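Home Stories Poems Serials About Contact

Last updated: June

The Pink Mouse

The summer I turned fifty-eight I was paid to pick things up and put them down again, which my sister said was what I'd been doing all my life for free, and she had a point, having shared a bedroom with me until I was nineteen and seen how I was about the tops of dressing tables.

The job was with Nustero, on the second floor of Sarkar House in Flolidthorpe, above the carpet showroom and across from the bus station. I'd seen the card in the library window. "Patient people wanted for hand work," it said, and I thought it would be gluing something, or perhaps sorting beads. I had been nineteen years in the ticket office by then and the ticket office had closed in the spring, and I'd got to the stage of tidying the airing cupboard by colour.

They gave me tea in a paper cup and a tool to hold. It had two fingers at the front that opened and shut when I squeezed, and a camera on it that saw what the fingers saw, and all I had to do was use it to move the things on a desk. When I'd done it enough times, the young woman in charge explained, and other people in other rooms had done it enough times too, the whole lot would be given to the learning system they called Flurkska, and Flurkska would try to work out how moving things was done.

"So it's going to watch me," I said.

"It's going to watch the tool," she said, kindly enough, "but yes, more or less you."

I asked whether it minded which hand. She wrote that down, and I don't know to this day whether it was a silly question or a good one.

My first object was a computer mouse, a pink one. I remember being pleased that it was pink. I squeezed too hard on the first go and it shot off sideways like a bar of soap, and I said a word, and then worried all the way home on the bus that Flurkska had heard it. (There was no sound on the recordings. She told me the next morning, when I went in early to confess.)

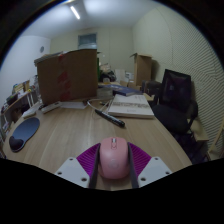
Taking my time

By the end of the first week I'd found the trick of it, if you can call it a trick. You came in low and slow with the fingers wide, and you waited, just for a breath, before you closed them. Then you lifted, and took the mouse wherever the list said it was going, and waited again, and let go. I used to say "there we are" when I let go, under my breath, the way you would to a child whose shoe you'd done up.

The target was forty good ones before lunch. A good one meant the mouse had gone where it was meant to and you hadn't knocked anything on the way, and a bad one meant you had, and the bad ones were kept as well, in a different folder. I liked that about the place. At the ticket office a mistake followed you about on a yellow form for weeks, and here they said thank you for it and asked whether you could remember what you'd been trying to do.

The lad who worked the mornings with me was very quick. He was a student of some sort, all elbows and enormous shoes, and he could do seventy before lunch and eat a sausage roll in the middle of it. I watched him to see what I was doing wrong. He'd swoop in and snatch the thing and be off again before I'd have finished my breath, and he hardly ever dropped it, either. I went home that night and told my sister that I thought they'd be letting me go.

"Have they said so?" she said.

They hadn't said a word about it. But I'd heard silence before redundancy before, and I knew its sound, and I lay awake going over my pauses.

So the next morning I hurried. I swooped, or I did what I thought was swooping, and I knocked a pen on the floor and then the mouse after it, and when I bent down to get them my glasses went as well. It was not yet ten o'clock. I sat on the carpet for a minute, because it was nice down there and quite cool, and I had a bit of a cry, the quiet sort that you can pass off as hay fever.

The young woman came and sat down beside me. She had a biscuit in each hand and gave me one.

"You've changed how you're doing it," she said.

I told her I was trying to be quicker.

"Oh, please don't," she said. "We've got plenty of quick."

Then she took me over to her screen and showed me something she wasn't, I suspect, altogether meant to. It was a robot arm in the Nustero workshop on the other side of town, a real arm bolted to a real bench, and it had been given a first helping of what we'd all recorded. There was a plastic cup in front of it, something it had never been shown. The arm came down and got close, with its fingers wide apart, and then it stopped. It hung there for just about the length of a breath. Then it closed on the cup, ever so gently, and lifted it.

I didn't say anything for a while. I ate my biscuit.

"It doesn't need to stop there," she said. "There's no reason for it in the sums. We went back through to see where it had come from and it's you. It's in nearly every one of yours."

"Is it wrong?"

"We talked about taking it out," she said. "Only it drops a lot less with it in." 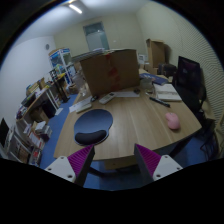
I went back to the desk and picked up the tool again, and I can't pretend I was perfectly calm, but I went in low and slow, and I waited, and I closed, and I said there we are.

I thought about my mother a good deal that afternoon, as you do with work that leaves your head free. She used to pause like that over eggs. She'd put her hand over the box and hold it there, as if she were asking the eggs which of them would like to go first, and then take one, and I suppose I must have stood at her elbow and watched her do it a hundred times before I was tall enough to see over the worktop. She never taught me to. I'd never have said I had learned it. And now it was in a bench-top arm across town that had never met an egg in its life.

I tried to explain this to the lad at the end of his shift, and I made a poor job of it, starting with the airing cupboard and going by way of the bus. He listened very nicely, with his rucksack already on one shoulder.

"So what have I put in it?" he said, when I'd got to the end.

I said I expected it would be very fast and always hungry, and he laughed so hard he had to take the rucksack off again. But I noticed that he stayed another ten minutes and did a few more, slower ones, with his tongue between his teeth, and that he turned the mouse round so it was facing the way a person would want it before he let go. I don't think it was on the list. I pretended to be doing my coat.

They moved us on to other things as the weeks went by. We did tea towels for a while, which I was good at, and a drawer of spoons, which I wasn't, and a long spell on lids. Each time there was a new person to bring on I was the one asked to sit with them, and I'd start them off with the pink mouse, even when it wasn't the mouse's turn, as it was a friendly sort of thing and didn't break if you said a word and lost it over the side.

They always wanted to know how fast they should be going. I'd tell them there was a man on the afternoons who hummed, and a woman who came in after the school run and set everything down square to the edge, and a lad who could do seventy before lunch with a sausage roll in his hand, and that all of it went in together. Then I'd put the tool in their hand and shift my chair back a bit so as not to crowd them.

My sister came to see it for herself in the end, up all those stairs with her hip. She had a go, and got the mouse first time, would you believe, neat as anything, with her lips pressed together. And just before she closed the fingers she stopped, and held quite still over it, for about the length of a breath.

I looked out of the window at the bus station until she'd finished.

"There we are," said my sister, and she asked me where they kept the biscuits.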